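Prekico Desk Set – Set-up Guide
Section 4: Preparing the folder, clips and writing board
Issued 15 July 2019

4.1 Before you start

Work on a flat table with enough clear space to lay the board down fully. The set is packed in two inner trays. Tray 1 holds the plastic folder and the black clips. Tray 2 holds the writing board and the eraser. Check both against the packing slip before you remove any film.

If a part is missing, quote order code 324 when contacting Cullitz Spares. Do not make up the set with clips from another range, as the jaw opening may differ.

4.2 Folder and clips

1. Lay the clips on the table away from the edge.
2. Hold the folder by a bottom corner and let it hang so that the panels separate.
3. Run a finger along the inside of the blue border. Any remaining film must be peeled off towards the corner.
4. Place the folder flat, insert the sheets and square them against the closed side.
5. Fit the clips. Leave a margin of 10 mm between the clip and the border. 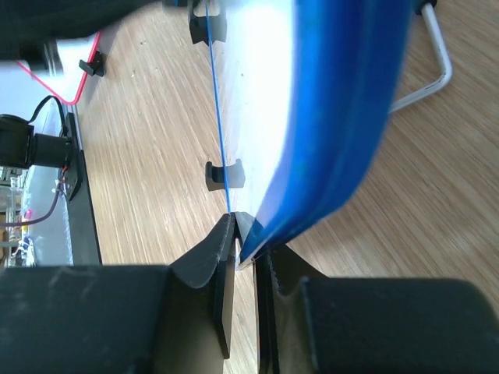 Fig. 4-1. Folder held at the bottom corner, clips on the table.

Note: The folder is flexible and will take a crease if it is stored bent. A light crease can be removed by leaving the folder under a heavy book overnight.

Caution: Keep fingers clear of the clip jaws when closing.

4.3 Cleaning the board surface

The writing surface must be wiped before first use and whenever old marks can be seen under new ones.

1. Hold the eraser by the blue body with the felt pad facing the board.
2. Support the board from behind, or lay it on the table.
3. Press the pad evenly against the surface and wipe in straight strokes, from the top edge down.
4. Go over short strokes and small specks of marker separately. These are easily missed, particularly near the edges.
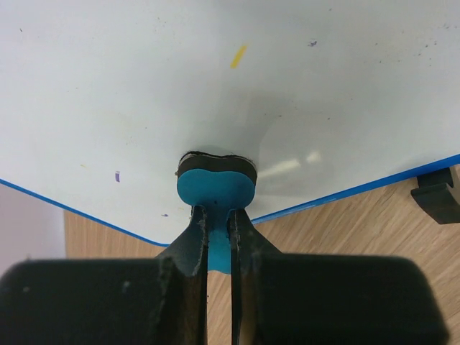 5. Tilt the board towards the light and check for remaining colour. Glare can hide faint marks, so check from 2 angles.
6. Brush loose dust off the board with a dry cloth.

If a mark does not lift, dampen a cloth with Shin board fluid and wipe the mark only. Allow the surface to dry before writing. Do not use kitchen scourers or solvent.

Caution: A worn or ragged pad can still be used, but a pad that has come away from the body will scratch the surface. Replace the eraser.

4.4 Positioning the board

The board may be used flat or upright. For flat use, keep it clear of side rails and raised edges – a board resting on a rail will rock when written on.

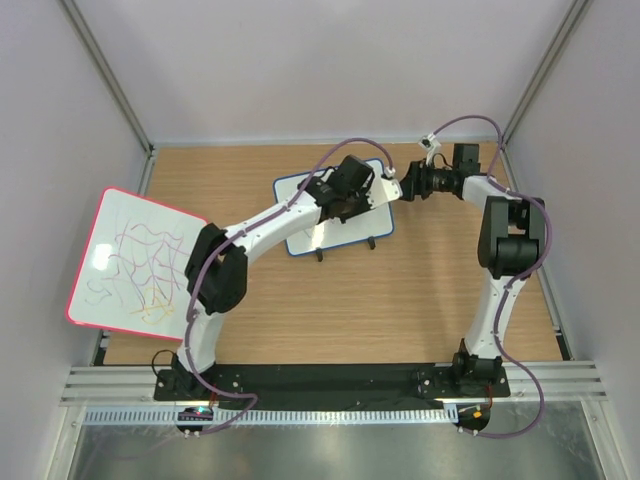
For upright use, fit the Wavgate stand as described in Section 5. The stand is supplied separately.

4.5 Storage

Store the board with nothing resting on the writing surface. Keep the eraser pad side up. Clips may be left on the folder, but should be moved to a new position each January to avoid marking the plastic.

Section revised by Lanying Yao, Product Documentation.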